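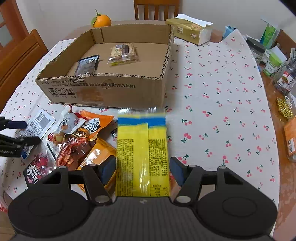 # A packing robot at the dining table

In our apartment in Skendosberg the dining table is the only table. We eat on it, the bills are paid on it, and for eight months it has also been a robot workshop. I mention this first because most articles about home robots begin with a garage, and when I started I believed I could not do it without one.

The project has the name Distavero. It is an arm that should do one thing: take snack bags from a table and put them in a cardboard box. My family sends such boxes to relatives several times a year, and I have always been the one who packs. I do not mind the packing. I wanted a job that I understand well with my own hands, so that I could judge the machine fairly when it did it badly.

## The arm

The arm itself is simple. The joints are moved by servo motors from Grolach, a small shop that sells parts by mail and answers letters slowly but with great care. The links are printed in plastic. I printed the first set at the shared workshop in Ulloa, where the machines are free to use on Sunday if you bring your own material and sweep the floor.

The first version was too long. I had imagined it reaching every corner of the table, and when it was stretched out fully with a bag of crackers it hung down like a tired plant. I cut the reach to 35 centimeters and moved the base closer to the box. Almost everything became better in one evening: the shaking was smaller, the motors stayed cool, and I could use a lighter power supply which does not make the noise of a hair dryer.

I lost the whole of November to the wrist. There was a small play in the last joint, so small that I could not see it, only feel it when I turned the part between two fingers. At the fingertips it became large enough to miss the edge of a packet. I tried thicker screws, then glue, then a kind of paper washer that I am still a little proud of. In the end I printed the part again with the layers in the other direction and it was fine.

## Teaching with the hands

An arm that can move is still an arm that knows nothing. At first I wrote the movements as a list of positions, and it worked as long as each bag lay exactly where I had put it in my head. Bags do not do this. They slide, they lean on each other, and a soft bag has a new shape every time you put it down.

So I went over to teaching by demonstration. You hold a gripper in your hand, do the task yourself, and a camera on the gripper records what it sees on the way. Later a program learns from these recordings which movement belongs to which view. I read about this method for weeks before I dared to try it, and the reading was much harder than the doing.

The doing is almost pleasant. You stand at the table, you close the fingers on a bag, you carry it over the wall of the box and let it go. The fingers open and you start with the next one. After a while your own wrist begins to think like a machine and you notice how many small corrections you make without deciding them. When a packet lies flat on the cloth I tilt it up with one finger before I grip it. I had done this for years and never knew.

My first useful collection had 50 demonstrations. I threw away a good part of them because I had been impatient and dropped the bags from too high. The program learns your bad manners as faithfully as your good ones.

I made the rules for myself slowly, and now they are on a card beside the door:

- Change the order of the snacks between takes.
- Mix stiff packages and soft ones.
- Turn the box a little from time to time.
- Leave the tablecloth on.

The last rule needs a word. Ours is white with small cherries, and an acquaintance at the Ulloa workshop advised me strongly to use a plain gray mat. A plain background is easier to learn, that is true. But the arm must work on the table that we have, and my family will not eat from a gray mat. I recorded everything on the cherries. In the first tests the arm sometimes went down to the cloth with great confidence and closed its fingers on nothing, and I suspect that it wanted a cherry. With more takes this became rare.

## Soft bags and flat packets

Each kind of package has its own character. A stiff upright carton is the friend of the beginner: you can grip it in the middle, and it keeps its shape. Puffy bags are also kind, provided that you do not squeeze. The small flat packets are the difficult ones, with the crimped edge lying close to the cloth, so that the pads must come very low and a little from the side. I practice these more than all the others together.

Two hands help. For a long time I used one gripper only, and it seemed to me enough. Then I tried to hold one bag still with the left while the right took its neighbor, and I understood why people are born as they are. The arm at home is still alone, but I record with a pair now when I can, so the material will be ready if Distavero gets a second arm.

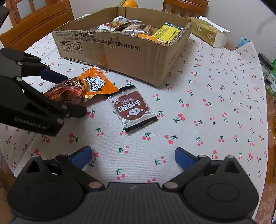

One reader of my earlier notes does not agree with the plan for a second arm. The letter said that I should first make the single arm reliable with flat packets, that a second arm "doubles the motors and triples the evenings," and that a small suction cup would solve the whole question for the price of a lunch.

I have thought about this letter often. About the evenings it is surely right. About the suction cup I am less sure. I tried one from Grolach on a smooth packet and it held well, but on a wrinkled bag the air came in at the folds and the bag fell before it reached the box. Perhaps a softer cup would do it. I have ordered one, and it lies in the drawer with the forks until I have time.

## What it does now

On a good evening Distavero packs a box with mixed snacks in about 35 minutes. By hand I need a few minutes, and I also close the lid. The arm does not know the lid. It does not know either that heavy things go to the bottom, so sometimes a jar would land on crackers if I let it near the jars. I do not let it near the jars.

What I would tell a person who wants to begin: choose a task from your own kitchen, make the arm shorter than you wish, and record on the real table. Buy one more servo than the plan says, the one in the wrist will break first. And agree with the family on the hour when the table becomes a table again. With us it is seven in the evening, and I carry the arm to the bedroom shelf even when a take is half finished.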